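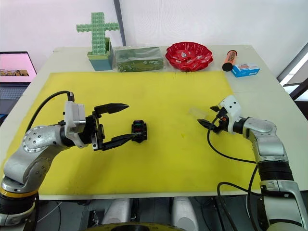

Small block upright on the yellow mat.

Camper battery flat after two weeks parked, meter shows normal draw

Posted in: 12-Volt Systems
Views: 2,394

wurnisow_camper
Member

I have an older van conversion that sits in the driveway between trips. If it stands for 2 weeks the starting battery is too low to crank the engine. The house battery is separate and is fine. The starting battery is a standard flooded lead-acid type, bought in November. The alternator output checks good with the engine running.

I put a multimeter in series with the negative cable, on the 10 amp range, and waited. The reading settled at 35 milliamps. From what I have read, that is inside the normal range for a vehicle with a radio memory and a clock, and it should not flatten a healthy battery in that time.

I then started pulling fuses to see which circuit was responsible. Every time I open the driver's door to get at the inside fuse panel, the dome light and the door module wake up and the reading jumps, so I have to wait all over again. I also pulled one fuse, saw the reading go up when I put it back, and don't know if that was the fault or only a module starting up.

What I would like to know:

Is there a way to find the circuit without pulling fuses?
Could the meter reading be right and the battery still go flat?
Is it worth adding a battery disconnect switch and forgetting about it?

The conversion company added a second fuse block behind the passenger seat. It feeds a Rernine battery monitor, the step light, a fan and one wire I have not traced.
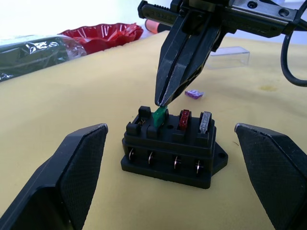 Acheampong
Moderator, 12-Volt Systems

Your method is sound for a first reading but poor for finding the circuit. Pulling a fuse removes power from whatever is on it. Putting it back makes any module on that circuit boot, and it may stay awake for several minutes. With some vehicles it wakes the others on the data network as well. The increase you saw on reinsertion tells you nothing by itself.

Measure the voltage drop across each fuse with the fuse left in place. A fuse is a very low resistance. If current flows through it, a small voltage appears between its two ends. If no current flows, the reading is zero. Most blade fuses have two exposed test points on top, one on each side of the rating number, and these accept a meter probe.

Procedure:

Open the driver's door and the hood. Work the door latch closed with a screwdriver so the vehicle believes the door is shut. Check that the dome light goes out. Remember to release the latch with the handle before you close the door again.

Remove the key and keep it well away from the vehicle if it is a proximity type.

Take the covers off all fuse panels now, including the added block behind the seat.

Reconnect the battery in the normal way. No meter in series is needed.

Leave everything alone until the modules go to sleep. An hour is safe for most vehicles.

Set the meter to DC millivolts, the lowest range. Touch the probes together and note any offset.

Probe the two test points of each fuse in turn and write down any reading that differs from the offset.

To turn millivolts into current you need the resistance of that type and rating of fuse. Tables are published for the common blade sizes. The same millivolt reading means much more current through a high-rated fuse than through a low-rated one, so do not compare the raw readings with each other. Also, use the table for the correct body size. Mini and standard fuses of the same rating are not interchangeable for this purpose.

A cheap meter that resolves only to 0.1 mV will miss small draws on the larger fuses. For those, a clamp meter made for low DC current is a better choice, if you can get the jaw around the single conductor.

On your second point: yes, both can be true. At 35 mA the loss is a little under one amp-hour per day, so about a dozen over your parking period. A charged battery of normal size will still crank after that. There are three explanations I would consider. The battery has lost capacity. It was never fully charged when you parked. Or the draw is intermittent, and your reading was taken while it was off.

Test the battery first. Charge it overnight on a mains charger, disconnect the negative cable, let it stand for a day, and have it load tested. A battery that fails this should be replaced before you spend time on the wiring. Age is a weak guide, and a flooded battery that has been fully drained several times may be damaged whatever the purchase date.

If the battery passes, log the current over a full night. A meter with a min/max function will do. Leave it in series on the 10 amp range, and do not start the engine or unlock the vehicle with the meter in circuit.

Treat the untraced wire as the main suspect, but confirm it by measurement. Added circuits are often fed straight from the starting battery with no relay.

A disconnect switch will stop the draw. It will also clear the radio and engine computer memory each time, and the cause will still be there.

wekunstead
Member

Mine was the radio. Take the radio fuse out and see. If that isn't it, get a solar maintainer and put it on the dash, works fine unless you park indoors.

wurnisow_camper
Member

Battery load tested and passed. I did the fuse readings on Sunday with the latch trick. All of the factory panel was at zero except the clock and radio memory fuse. On the added block, the battery monitor gives a small steady reading and the untraced wire gives zero.

I left the meter on overnight with min/max. The maximum was well above two amps, so something is switching on by itself. I don't know yet which circuit. Next I will clip the leads across the fuse for the unknown wire and repeat the overnight test with the meter on millivolts.

Acheampong
Moderator, 12-Volt Systems

Before you rely on that maximum, rule out the first seconds after connection. Modules draw several amps when power is applied. Let the vehicle go to sleep, then reset min/max and start the log. If the high value appears again, carry on as you describe, and do the fan circuit next. A thermostat-controlled fan would fit an intermittent load of that size.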